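Teaching two arms to sort – how many demos is enough?

Mamby
Mar 12, 2021
We're recording demonstrations for a tray and cups task. Two arms, one operator. I have 147 episodes so far and the policy still fumbles the net. Do I carry on, or change the setup first?

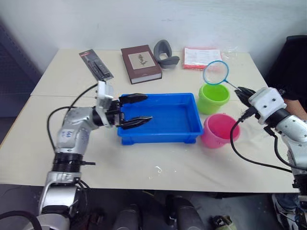 Net in the right gripper, tray still empty.

Jiltska
Carry on. 147 is low for anything with a tool in it. We had 167 for a plain pick and place and it was shaky.

Lyons
Disagree. More of the same gets you more of the same. Move the tray and swap the cups round every 10 episodes, then see.

Mamby
The cups do change a bit. I had the pink and green ones out with a clear one as well, and toy pieces in the tray.
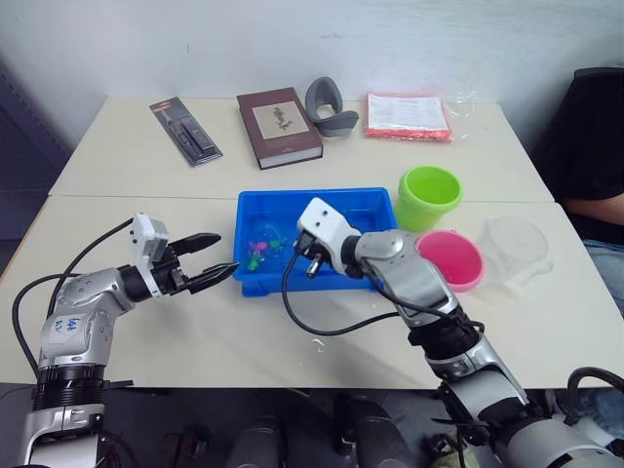
Re: clear cup

Birmont
I'd leave the clear one out for now. It hardly shows against a white table. Bring it back in April when the rest works.

Lyons
Or put a dark mat down and keep it in.

Jiltska
A mat changes the background for every episode already recorded. I wouldn't.

Mamby
No mat then. I'll do three tray positions and keep the old episodes in. The book and the bits along the back are staying put – moving them as well is too much at once.

Birmont
Fine, but write down which episodes have which cups.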